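Keeping the big sofa

September 10, 2021

We have been going back and forth on the living room since January, when my aunt Ilona Hegedűs moved to a smaller apartment and her furniture came to us. Most of it found a place within a week. The sofa took longer to get used to. My taste runs to plain gray, and this has a big damask pattern and carved wood on the arms.

I got a quote from Fodor to have it reupholstered. I won't give the number, but it was more than we paid for our bed, and the wait was 20 weeks.

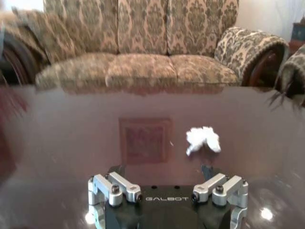 So we kept the fabric. Roman Jasińska, who did some chair work for my neighbor, told me to vacuum it with the brush attachment every other week and turn the seat cushions when I do. I have been doing that for seven months and it takes me around 9 minutes. The cushions are heavier than they look. I do the left one first and work across.
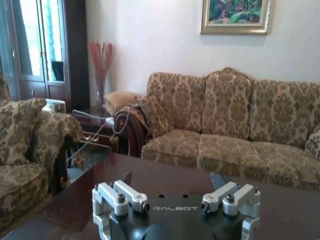 Wood care was the other thing I had to learn. My aunt used a lemon spray on everything. I stopped using it and now go over the wood with a dry cotton cloth, and a barely damp one if there are fingerprints. The scrolled front on the sofa arm needs a soft brush to get into the carving, and I have to move the brown fringed throw to reach all of it. The coffee table only needs the cloth, but it shows every smear, so it gets done more often.

Next is the rug. Tahmineh Parsa has offered us one in dark green and I still need to measure for it.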